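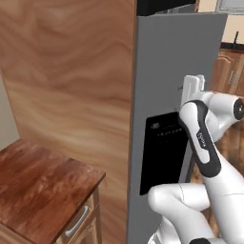

Tall panel in a swirling wood-grain finish, with a low wooden cabinet beside it.

Fairweather adds 26 wood-grain finishes to its kitchen refit range

For immediate release

Kitchen supplier Fairweather will add 26 wood-grain finishes to its refit range in June. The finishes are made by Jeretti and will be sold through all Fairweather showrooms, as well as by post to trade customers.

The refit range is for households that want to keep their existing cupboards and change only the doors, end panels and drawer fronts. Until now it has been offered in plain colours, with wood grain available to special order.

The new finishes run from pale, straight grains to darker ones with a strong figure. Each can be ordered on doors, drawer fronts and tall end panels, and panels for the same kitchen are cut from one batch so that the colour stays even from one end of the room to the other. Customers who order extra pieces later will be sent a small offcut to check before the work goes ahead.

A spokesperson for Fairweather said: "People kept asking us for wood grain and then going off the idea when they heard how long a special order took. We wanted it in stock. The tall panels were the hard part — a pattern that looks fine on a drawer can be too much at full height, and we dropped several for that reason."

Sample pieces will be free to collect from showrooms. Trade customers can ask for a boxed set, and the first 1000 sets will be sent without a delivery charge.

Fairweather will also open a larger cutting workshop at Clistuvik, where orders for the new finishes will be handled. Fitting is arranged separately through Valtero, which already carries out refits for Fairweather customers. Fitting prices are not changing.

Existing plain colours stay on sale. Handles and hinges are sold separately, and most customers will be able to reuse the ones they have.

Notes to editors

Fairweather supplies replacement kitchen doors, panels and worktops to homes and small builders.

Finish samples are available to the press on request from the Fairweather press office.

Ends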